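4. Secondhand Team Clothing and the Sorting Problem

4.1 Background to the case

Team clothing makes up a small part of what passes through a textile sorting hall, but it causes a large share of the disagreements between sorters. A plain cotton T-shirt has a fairly settled path: it is graded for wear, matched to a resale price band, or sent on for wiping cloth. A jersey does not follow the same path. Its resale value depends on the team, the player, the season and whether it was sold to fans or issued to players, and most of these facts are not written on the care label.

The earlier sections dealt with the Plitovis hall as a whole. This section looks only at sports tops, which the hall defines as any upper-body garment made for a team sport, with or without a name or number. The definition leaves out training jackets and warm-up pants. It takes in school and club tops, which turned out to matter more than we had expected when the study was planned.

4.2 How the garments were chosen

We drew a sample of 1,000 sports tops from the September intake at Plitovis. Tops were taken from the belt in the order they arrived, and none were removed for stains or damage. Each one was given a paper tag and then graded twice, first by a sorter on the regular line and later by a second sorter who had not seen the first grade. Sorters used the house scale, which has 7 grades, from resale as new down to fiber recovery.

Basketball tops were kept as their own group. They are sleeveless, loose and usually knitted from polyester, and they show wear in different places from a soccer shirt. Snags tend to appear along the sides and the hem, while a soccer shirt more often fails at the collar or the cuff. The armholes of a basketball top also stretch, and a stretched armhole is hard to judge when the garment is lying flat on a table. For this reason the Plitovis instructions ask that basketball tops be judged hanging and not flat.
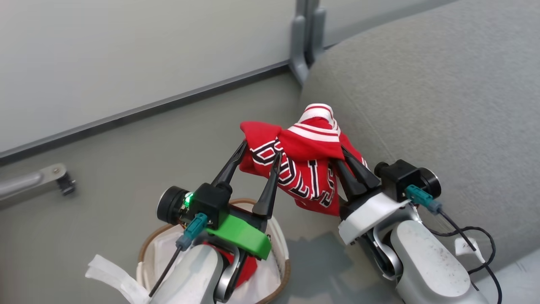
Figure 6. A red basketball jersey held up in the air.

Color was recorded in plain terms (red, blue, white and so on) and no attempt was made to match shades to team colors. Red and dark blue tops were the hardest for the sorters to agree on. Several sorters told us that fading in a red polyester knit is easy to miss under the hall lighting, and that they would often carry a top to the loading door to look at it in daylight. This habit is not in the written instructions, although supervisors knew of it and did not object.

4.3 What sorters said they were looking for

Interviews were held with 30 sorters during the afternoon break, in the canteen or on the bench outside it. Darnell Lindgren carried out all of the interviews and coded them, and a second coder checked a portion of the transcripts.

Most sorters said they looked first at the print. Cracked numbers were treated as a serious fault, even where the fabric was in good condition, and a top with cracked numbers was seldom placed in the upper two grades. The sorters gave different accounts of why. Some said buyers complain about cracking more than about anything else. Others said they had been taught to do it that way and had never asked.

Fewer sorters mentioned stitching. Those who did had mostly come from the Ambrose hall before it closed, where sewn lettering was priced separately. The former Ambrose staff also tended to turn a garment inside out before grading it, a step that adds time and that the line manager at Plitovis has asked them to skip. Some still do it with tops they believe to be older.

School and club tops were described as a nuisance. They are often well made and little worn, but the shops that buy from Plitovis will not take a garment printed with the name of a local school. Under the present rules they drop straight to the export grades, whatever their condition. One sorter called this "throwing out the good ones," and similar remarks came up in many of the other interviews.

4.4 Agreement between first and second grade

Agreement was lower for sports tops than for the plain garments discussed in Section 3. When the two grades differed, the second was usually the lower one. We think this has to do with pace. The second sorters worked at a separate table without a belt, and they had time to find small snags and loose threads that a line sorter would pass over.

Pekotier, the wholesaler that takes most of the upper grades, regrades everything on arrival. It allowed us to compare its records with ours for the tagged garments it received. Its grades were closer to those of our second sorters, which suggests that the line at Plitovis grades sports tops somewhat too high. The same comparison could not be made for the export grades, as Tromen, which handles them, buys by weight and keeps no record of single garments.

The effect of these differences on price is taken up in Section 5.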